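**October 4, 2026**

Hello again from the paint-spattered end of Trildale! I promised last time that I'd write about choosing wall colours, and then a few of you wrote in asking when it was coming, so I've finally sat down with a cuppa and a biscuit to do it.

I've been living with brown for most of the winter. Before you close this and go back to your emails, hear me out, because I was a white-walls person for most of my adult life. Every place I rented was white (or that slightly yellow real estate cream, you know the one) and when we bought the house I carried straight on with it. White lounge, white hallway, white bedroom with a white doona. It looked lovely in the mornings and like a dentist's waiting room by dinner time.

What changed my mind was a weekend away at Orier, in a little guesthouse up the hill behind the bakery. The bedroom was painted a sort of cocoa colour, ceiling and all, and I remember walking in and thinking oh dear, that's a lot. Then I slept until nine. I never sleep until nine! I spent the whole drive home looking at the colour of mud, tree bark, the dog's ears, everything, and by the time we turned into our street I'd decided the spare room was going brown.

**The trouble with little cards**

So off I went to the paint shop and came home with a fistful of sample cards, and that's where I came unstuck. Colour cards are tiny. Browns on a tiny card all look like chocolate or cardboard, and I'd hold one up and love it, then hold up the one beside it and love that more, and by the end of the afternoon I couldn't have told you my own name.

I bought 14 sample pots over the next few weeks. Fourteen! My other half lined them up on the laundry windowsill and has mentioned them at every family lunch. The big mistake was painting little squares straight onto the white wall, all jammed together. Every single one looked far too dark against the white, so I kept going paler and paler until I'd talked myself back round to cream. Please don't do this.

What worked in the end was big sheets of heavy paper, painted with two coats right up to the edges, and moved around the room with masking tape. One went behind the bed for a few days, then beside the window, then over in the gloomy corner next to the wardrobe. Have a look at breakfast and again when you've got the lamps on. The one I'd been calling Contender Number One went quite green at four in the afternoon, like pea soup left on the stove, and that was the end of it.

**Pink browns and yellow browns**

If you take one thing from my long-winded winter, make it this bit. Browns lean. Some lean yellow and go towards caramel and mustard, some lean green and end up in olive territory, and some have a good dollop of red or violet in them and sit somewhere near dried roses. On the card you can barely tell, but once you've got four walls of it you can tell from the driveway.

Our spare room faces south and gets that cool, bluish light all day, so the yellow ones looked tired and a bit grubby in there. The rosy ones came good. I had no idea I liked mauve (I associate it with my nan's bathroom, shagpile toilet seat cover included) but stir it into brown and it turns into something altogether calmer. It's flattering too. Everyone looks as though they've had a decent night's sleep.

If your room gets strong northern sun I'd go the other way and try something cooler, or at least greyer, or you may find it all gets a touch salmon at lunchtime. My neighbour's dining room did exactly that, and she's hung a very large picture over the worst of it.

**Go matte, and I mean properly matte**

I know, I know, matte marks. It does mark. But a dark or middling colour in anything shiny shows every lump in the plaster, and our plaster has had a hard life. With a flat finish the light slides off it and you get that soft, slow shift from lighter to darker across the one wall, which is half the pleasure of having a deep colour to begin with. I could look at it for ages. I do, to be fair. 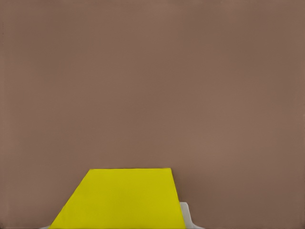 *Dusty rose-brown in a flat finish, with a little more warmth towards the upper middle.*

I went with the Flernetti range in the end, mostly for the reason that the shop at Nutsugah had it in stock and would mix a half-strength version for me without making a face. Half-strength is worth asking about, by the way. If you love a colour but it's a shade too heavy, have them do it at fifty per cent and try that before you go hunting for another one. The pots were cheap enough, though the whole room cost me up to $300 once I'd added new rollers, a drop sheet and the good masking tape. (Get the good tape. I used the cheap stuff in the hallway and took half the skirting board off with it.)

The other thing I'd do again is paint the skirtings and the door the same colour as the walls. I was nervous! I left the door until last and stood there with the brush for a good ten minutes. White trim against brown gives you hard stripes round the room, and in a small space your eye keeps catching on them. With it all done in the one colour the room feels bigger, which I can't explain and won't try to. The ceiling I've left white for now, as my neck had opinions.

**What's next**

The hallway's still white with a scabby skirting board, so that's my November sorted. I'm leaning towards a murky sort of green, and I've limited myself to two sample pots this time, with a witness. If you've done a dark hallway and lived to tell the tale, hit reply and let me know what you used and whether you did the ceiling. And if anyone near Trildale wants a dozen almost-full pots of brown, they're on the laundry windowsill and you'd be doing my marriage a favour.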